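Kitchens beat the lab, and now we have a number for it

25 Jun 2024

I've been itching to write this one up, and the last of the numbers finally came in, so off we go. Our little group at Siretti has spent the spring on one nagging question: if you want to teach a robot arm to handle household stuff, is it better to record a lot of demonstrations in one tidy place, or fewer in each of many real homes?

We went with hand-held grippers, so a person does the chore with the same kind of fingers the robot has, and no robot has to be hauled up anybody's stairs. We collected 1,000 demonstrations in our own test room at Sarno. Then we did another 1,000 spread over 60 home kitchens, same grippers, same chores (moving holders, cups and small pots, mostly). Same training recipe for both. I was sure the difference would be small. I even bet Olumide lunch on it!

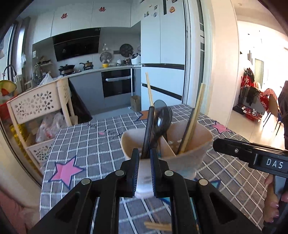 Gøran Solberg
Research engineer, Siretti

Utensil holders turned out to be my favorite chore of the bunch. You'd think it's simple, just close the fingers low around the base, but the thing is full of spoons and chopsticks poking up every which way, and a model that has only ever seen one holder on one plain table gets very confused by a checked cloth with big printed stars on it.

So, the result. We ran both models on a robot arm in kitchens neither had seen, 126 tries each. The test-room model finished 41 of them. The home-kitchen model finished 97. I owe Olumide lunch.

Two caveats before anyone gets carried away (me included). Shiny pots are still bad for both models, and we only tried one arm. Olumide Ajayi, who did the training runs, also wants to know how few homes we could get away with, so he's now cutting the set down to roughly 800 demonstrations and dropping whole kitchens at a time. The write-up goes out with the Edet workshop papers, and I'll post the link when it's up.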